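Can a robot sort small parts into trays yet, or is that still years off?

My wife and I run a little repair shop, and every evening ends the same way: a bench covered in bits that have to go back in the right color tray. I keep seeing clips of two-armed robots with real fingers and I get excited every time! Is any of this close to something a shop our size could use?
Posted by Lumum

Zamfira Manole
Closer than you'd think, and I love this stuff. Picking up one known part and setting it in one known tray is a solid job for a machine now, as long as the parts don't change much. The trouble starts with a real bench, with springs, greasy washers and things stacked on other things. I practice in simulation at home (free software, an old gaming PC) and I ran the same pick 266 times over a weekend in March. The first 99 were a mess, then I changed how the fingers close and it got so much better. Fingers are fun, but for your shop I'd look at a plain two-jaw gripper first. Fewer joints, less to tune.

Awwad
no. buy more trays

Wendell Crenshaw
I'd say try it in simulation before spending a dime. Start with one part and two trays, like my setup at the bottom, and add a second part only when the first one goes well. Took me 6 evenings to get going and I had a blast.

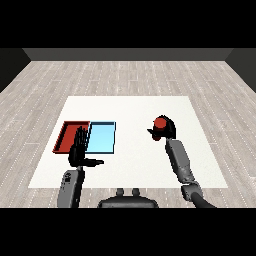
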